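Boxes, lids and the great cupboard sort

2025-05-31

Quick one tonight, dinner's in the oven and I've got until the timer goes.

So the plastic box cupboard. I've been putting it off since December, when I shoved all the leftovers tubs in after the big meal and leaned on the door until it clicked. Every time I've opened it since, something has come out and landed on my foot. Usually a lid. Never the lid I want.

Last night I'd had enough. Pulled the lot out onto the floor, sat down in the middle of it with a cup of tea and counted. 134 pieces. In a two-bed flat! 72 boxes and the rest lids, which already tells you something has gone wrong, and plenty of those lids didn't fit anything I own. Where do the boxes go? Work fridge, I suppose. Picnics. My sister's.

Rules I made up as I went along:

Box with no lid, out.
Lid with no box, out.
Cracked, out.
Gone orange from curry, out unless I really like it (I really like two of them).
Takeaway tubs, keep a few for paint and screws and that's it.

Washed everything that was staying, even the clean ones, they had that cupboard feel. Bit sticky. Hot water, washing up liquid, and bicarb for the ones that smelled of onion. Then upside down on tea towels on every flat surface in the flat, incuding the ironing board. 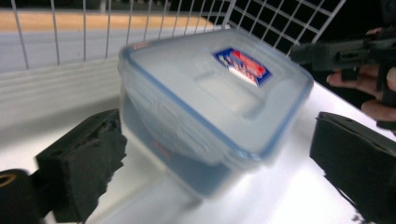 The clip-down ones are the best boxes I have and I will not hear otherwise. I used to buy the soft press-on kind from the market, and they're fine until you put soup in a bag with them and walk to the bus. Never again. With these you get a flap down the side, it folds over and it stays. The pale blue rim helps too, I can spot one in a heap of plain white lids without pulling the whole lot out. Label still on the lid, yes. I've tried picking those off before and all you get is a grey gluey patch that collects fluff for the rest of its life, so now they stay on until they fall off by themselves.

Things I've learned about lids. The groove underneath is where the muck hides. An old toothbrush gets in there, or a cotton bud if you're in a mood. If there's a rubber seal that pulls out, pull it out, wash it, dry it properly, put it back. If it won't go back flat it has stretched and the box isn't going to hold soup any more. Use it for biscuits.

And don't put them away damp with the lid on! I did that for years. You open it a month later and it smells like a tent.

The cupboard itself. It's the narrow one by the fridge, 79 cm from the floor to the first shelf, which is a silly height, far too much air at the top and everything topples. I'd been looking at the Flolus shelf insert for ages, the wire one that stands on little legs and makes two levels out of one. Finally bought it. It was Rätsep that had it in stock in the end, the shop down past the station, cost 11 quid. Wobbled a bit, stuck a felt pad under one foot, doesn't wobble now.

Lids stand upright in an old Ollness letter rack that used to live on the desk. Big ones at the back, small at the front. It looks slightly mad but I can flick through them like records. Boxes go inside each other, same shape with same shape, round ones on the top level becuase they roll about otherwise.

One thing I changed my mind on halfway through. I was going to store each box with its own lid on, all paired up and tidy. Tried it. Filled the whole cupboard with air and I still had a pile left on the floor. So nesting it is.

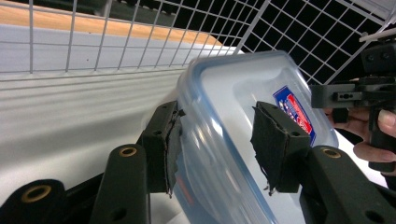
Should you keep the odd boxes in case the lid turns up?

Give it a month, in a bag somewhere out of the kitchen, and then let them go. My bag is on top of the wardrobe. If I haven't gone looking in it by then I'm not going to. A lidless box is handy in a drawer though, so I've kept a few of the shallow ones for batteries, string, birthday candles, those little bags of spare screws that come with furniture. Had a good go at the drawer under the kettle with them, it's so much better, I keep opening it to look.

Still to do: the flasks. Three, one has a stopper that doesn't match and I think the stopper that does match is in the car. Also the big Borko cake carrier, which doesn't fit in any cupboard and never has. It's on top of the fridge with the bread bag on it. Might hang it up? Has anyone hung one up? It's got a handle.

The stuff that was going went in two bags, one for the tip, and one of decent bits for the charity shop if they'll have them. Must ring first, last time they didn't want plastic.

Right, timer. Lasagne, and there'll be leftovers, so we'll see how long this lasts. Flasks next time if I find that stopper.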